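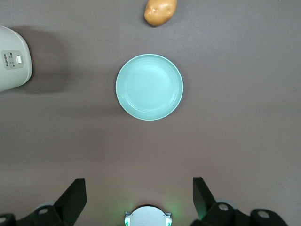

Thursday open day at Trurkunmont, hall 2 (gtveit)
I went for the arm benches, mainly to see how Sallance handle grasp planning on thin objects. The bench I spent longest at had a kitchen setup: one pale green plate, a potato on the far side of it, a Supor rice cooker off to the left. Wrist camera feed on a monitor beside it. The presenter quoted 200 practice episodes for this task. Has anyone seen a written spec for the fingers?

mansour_i wrote:
No spec on the handout. I asked Haruto Hosoda at the desk and he said the finger blades are swappable and Kobori make them. My complaint is the camera position. Looking straight down you get the outline of a dish and very little on rim height, and rim height is what matters for a pinch.

obarta wrote:
Disagree. Both fingertips are in view the whole time, so you can close on the rim by visual reference. Depth you can get from the approach. I'd worry more about the colour of that bench top under the hall lights.
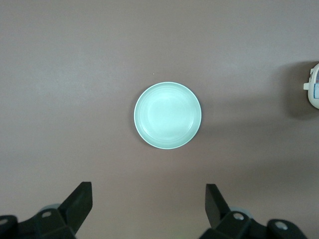

Wrist view, fingers open, green dish ahead.

mansour_i wrote:
You can get depth from the approach if the arm pose is well calibrated. Did anyone there say how often they recalibrate?

gtveit wrote:
Emiko Ueda said every morning. She didn't give a tolerance. Orsolya, what's wrong with the colour?

obarta wrote:
Nothing for the dish, the rim stands out well. Shadows are the problem. The white thing at the edge throws a wide dark patch on brown, and a segmentation model can take that for part of the object. I'd use a lighter mat.

flutunis_fan51 wrote:
A lighter mat and you lose the white appliance. Leave it brown and fix the lamps.

obarta wrote:
Fair point on the appliance. Mid grey, then.

mansour_i wrote:
Still want the rim height. I'll email Sallance and post whatever they send.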